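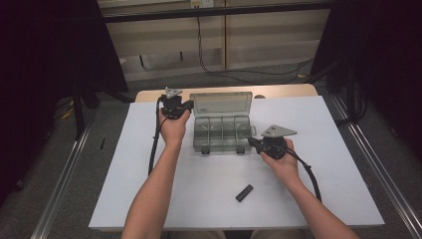 What is the Karstead Disability Assembly?

It is an advisory body of disabled residents attached to the city council of Karstead. It reviews city plans, reports on access problems and runs a yearly arts program.

Karstead Disability Assembly

The Karstead Disability Assembly is a standing advisory assembly in the city of Karstead. Its members are residents with physical, sensory, intellectual or psychiatric disabilities, along with a smaller number of family members and personal assistants. The assembly has no power to pass local laws. It sends written opinions to the city council, which must reply to each one in writing.

History

The assembly grew out of a dispute over the rebuilding of Ellis Street, where new curbs were laid without ramps at several crossings. Residents who had objected to the work kept meeting after it was corrected, first in a branch library and later in the old customs building. The city council recognized the group as an advisory body the following October and gave it a meeting room and a part-time clerk.

The first chair was Settimio Caruso, a retired piano tuner who is blind. During his term the assembly adopted its rules of procedure and began to publish its minutes in large print, braille and audio. Caruso stepped down after two terms, the most the rules allow, and has remained an ordinary member.

Membership

The assembly has 41 seats. Most are filled by open election among registered disabled residents, and the remainder are named by local disability associations. Terms last 3 years. Members are not paid, but the city covers travel, sign language interpreting and the cost of a personal assistant during meetings.

A seat left vacant in mid-term passes to the runner-up in the last election. Seats held by associations are refilled by the association concerned.

Activities

Full sessions are held in public. Between sessions, working groups deal with transportation, housing, schools and culture. The transportation group is the oldest. It inspects bus stops and station entrances and keeps a list of elevators reported out of service, which the city transit office uses when scheduling repairs.

The housing group comments on building applications that include public space. Its opinion on the Cestitz apartment blocks led to a redesign of the shared entrances, although its request for wider parking bays was turned down.

The schools group arranges visits by members to classrooms and advises on exam arrangements for students who use screen readers or need extra time.

Arts program

The culture group organizes an annual stage evening at the Edholm Theater, with music, dance, spoken word and short plays by disabled performers. The evening of 4 Mar 2023 had 74 performers and was the first to offer live audio description for every act. Rehearsals take place in the theater's ground-floor studio, as the upstairs rooms have no elevator access.

Criticism

Some local associations have argued that the assembly is too closely tied to the council that funds it. Others have said that residents with intellectual disabilities hold too few seats. In response to the second complaint, the assembly introduced easy-read agendas and set aside 2 seats for members nominated by self-advocacy groups.

See also

Ellis Street reconstruction
Edholm Theater
Karstead City Council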